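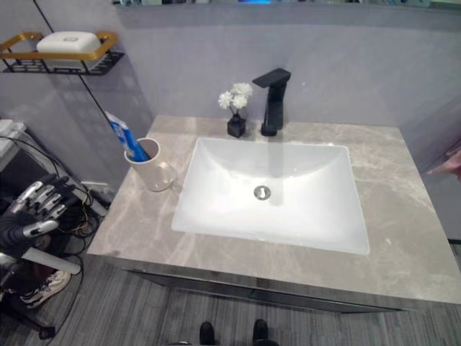 2018-08-25

Hard water again. Tharun Achari brought back the second box of samples from the Zedbridge houses, the ones with the Woltance conditioner clamped on the incoming pipe. I have now run the lot and I still don't believe in the thing.

For the record, the claim from Woltance is that the clamp "changes the behavior" of the calcium so it stays in the water and doesn't stick to fixtures. Note that this is a handy claim, as it means our usual hardness titration can't prove it wrong. Same hardness in, same hardness out, and they say yes, of course, that's how it works. Fine. So we stopped arguing about hardness and went for deposit weight, which you can put on a balance.

Setup, so I don't have to reconstruct it in March like last time:

Glass slips, cleaned in dilute acid, rinsed, dried, weighed. Each slip hangs in a beaker of sample water on the hot plate, lid off, topped up from the same bottle as it goes down. 11 hours, then out, rinse once with deionized, dry, weigh again. Controls are from the same houses, drawn at the outside tap before the clamp. Tharun labeled everything with letters and kept the key in his desk so I couldn't lean on the scale, so to speak.

Results. The treated slips and the untreated slips overlap almost completely. If I squint there is a small gap in the direction Woltance would like, but it is smaller than the gap between two slips from the same bottle. Marlene Brinkmann looked at my plot and said "that's promising." It is not promising. It's a balance that drifts when the fume hood kicks on. I logged the drift separately and will staple it in.

Things I don't like about my own work, before someone else finds them:

The samples sat in plastic bottles overnight. If the effect fades with time (the Woltance sheet hints that it does, without saying how fast) then we tested stale water and they will say so. Tharun thinks we should run a line right at the house. I agree, though I notice the effect seems to get more delicate every time we measure it.

Bottle F had a loose cap. I left it in. Taking it out makes no difference I care about, but it should be on paper.

The hot plate has a warm corner. Moved the beakers around halfway through, by hand, no pattern. Should have had a pattern.

The homeowners. Marlene wants to count their answers as data. One of them says she cleans her faucets half as often since the clamp went on, and she may well be right, but she also told Tharun she switched to the Cluvlow spray that same week. Another paid 1810 for the installed unit and reports that he is very satisfied. I would be too, out loud. I'm not putting the survey next to the weights in the same table – if Marlene wants it in, it goes in an appendix with the questions printed in full.

Also read the Ha paper she left on my bench, the one everybody on the sales side quotes. 3000 liters through a test loop, one loop treated, one not, no repeats. The two loops were built from different pipe. I wrote that in the margin and gave it back.

Next: borrow the other balance, soak time up to 30 hours, and include a dummy clamp with the coil disconnected. Tharun to ask Woltance for one. My guess is they'll want to know why.

Acid bath needs changing. Slips are in the drawer under the oven, unlabeled ones are clean.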